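Bahrami Play Library, Ukby

Play Library Assistant, part time, permanent

We are looking for someone to join the small staff at our Ukby branch. The library lends toys, games and baby equipment to families across the town and the villages to the north. Members pay a yearly fee, or nothing if they receive certain benefits, and borrow as much as they can carry. The post is open because the present assistant is moving to our Pernwood branch at the end of September.

## The post

Hours: 22 a week during school terms and 16 a week in the holidays, worked over four days. One late shift a week runs until 7 pm. You would work one weekend morning in three.

Pay: set on our assistant scale, starting at the second point. The current scale is sent out with the application form. Pay is monthly, and holiday hours are averaged so that you receive the same amount each month.

Place: the Ukby branch is on the ground floor of the old seed merchant's building on Canal Road. There is level access from the street and a toilet with a hoist. The storeroom is up one flight of stairs and there is no lift. If you can't use stairs we would still like to hear from you, as the storeroom work can be shared out differently.

You would report to the branch manager.

## What the work is

Most of the day is spent on the desk and the floor. Families come in, return what they have had, and look for something else. You check each item back in against its card, note anything missing, and put it on the cleaning trolley or the repair shelf. Items stay off the floor until they have been through one or the other.

Members ask for advice more than you might expect. A grandparent wants something that will suit a two-year-old and a six-year-old on the same afternoon. A childminder has a new child who doesn't like noise. A parent has been told by a speech therapist to practise turn-taking at home and has no idea where to start. You don't need to know the answers on your first day. You do need to be willing to take things off the shelf, open them up and talk them through.

We hold more than 500 items at Ukby. Large ones, such as slides, rockers and the wooden kitchen, are booked ahead and collected from the side door. Small ones are on open shelves in the front room, grouped by what they are used for. Ages are marked on the card, but we try not to steer children away from something they have chosen because of a number.

Cleaning takes up a good part of each shift. Hard plastic goes through the machine. Wood is wiped with a damp cloth and dried straight away. Fabric is washed at 60 degrees if the label allows it, and if it doesn't, we quarantine it and clean by hand. We use Brillora for hard surfaces and you will be shown how to dilute it. If you have skin problems or asthma, please tell us at the interview stage so that we can arrange gloves or swap tasks.

Counting is the other regular job. Each set has a card listing its parts, and each part is checked on its way out and on its way back. A puzzle with a piece gone is marked, not thrown away. Many families are happy to borrow one at no charge against their limit.
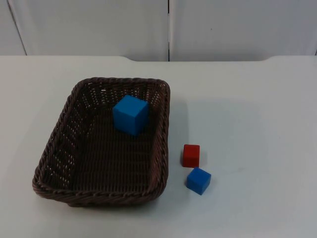 The assistant also runs the under-fives session twice a week, from 10 until 11.30 in the morning. These sessions are informal. Adults stay with their children throughout, and your job is to set out the room, welcome people, keep an eye on the door and lead ten minutes of songs at the end. A good singing voice is not required. You will be given the words. You plan what goes out each week, within reason, and write a line or two in the session book afterwards so that whoever covers for you knows what was popular and what caused arguments.

There is some paperwork. New members fill in a form, which you enter on the computer the same day. Late items get a phone call first, then a letter. We don't charge fines. We do ask people to pay towards anything lost, and you would sometimes have to have that conversation. The branch manager will take over if it becomes difficult.

Twice a year we close for 3 days to go through the stock. All staff work full days that week and the extra hours are paid.

## What we need from you

You must have:

- experience of being with young children, paid or unpaid. Bringing up your own counts.
- clear written and spoken English
- enough confidence with a computer to fill in forms and send email
- the ability to stay polite and steady when the room is full and loud
- the right to work in the UK

It would help if you also had:

- a second language spoken locally
- a paediatric first aid certificate (we will pay for the course if not)
- some skill with a screwdriver, glue or a sewing machine
- knowledge of play for disabled children

You don't need a degree, a childcare qualification or a driving licence. Deliveries are done by the Pernwood branch, which has the van.

The work is on your feet. Some items are heavy or awkward, and anything over a set weight is lifted by two people. We will talk through the lifting with you before making an offer and look at what can be changed.

## What we offer

- Paid training in your first month, including safeguarding, manual handling and toy safety
- Holiday of 5.6 weeks, pro rata, to be taken mostly outside the summer
- Workplace pension
- Free membership for your household, and for one other household of your choice
- Sick pay after the trial period

The trial period is 3 months. You will meet the branch manager every fortnight during that time. After that, meetings are every six weeks.

We can be flexible over start and finish times on the days without a session, but not on the late shift, as two people have to be in the building after five o'clock. We would consider a job share if two people apply together and can cover the hours between them.

## About the library

The Bahrami Play Library opened at Pernwood in a single room lent by a chapel. Ukby followed when the seed merchant's building came up for rent. The Ukby branch now has 300 member households, along with nurseries, childminders and two hospital wards. Funding comes from membership fees, grants and a second-hand sale in the spring. The post is paid from the core budget and does not depend on a grant being renewed.

Both branches work from the same catalogue, and items move between them each week. You may be asked to cover at Pernwood now and then. Travel is paid and the time spent travelling counts as work. The number 10 bus stops outside both.

## How to apply

Ask for a form at the desk, by phone or by email. We can send it on paper, in large print, or as a recording. CVs are not accepted in place of the form, because we read all the answers to one question together before moving on to the next, and a CV makes that hard to do fairly.

The form has five questions. Short answers are fine. In the fourth we ask about a toy or game you have seen a child enjoy, and what you think they got out of it. It can be a shop-bought toy, a cardboard box or anything else.

Forms must reach us by noon on the closing date printed on the front. Forms that arrive after that will not be read. We reply to everyone, including those we don't invite to interview.

Interviews will be held at the Ukby branch. Each one is in two parts. The first is a talk of half an hour with two members of staff, and you will have the questions the day before. The second is 20 minutes on the floor during a quiet opening, with a member of staff beside you the whole time. You may bring notes to both. We pay bus fares, and childcare costs up to a limit given in the letter. If you need to bring a baby with you, that is fine.

The person appointed will need an enhanced criminal records check, which we pay for, and two references. One should be from someone who has seen you with children. References are only taken up after an offer. A criminal record does not rule you out in every case, and you can speak to the branch manager in confidence before you apply.

We would like the new assistant to start in September so that there is a week of overlap with the person leaving. If you have to give longer notice than that, please apply anyway and put the date on the form.

To look round first, come in during opening hours and ask at the desk. Late afternoon is usually quieter. Sessions are for members, so please don't come between 10 and 11.30 on session mornings unless you have arranged it with us.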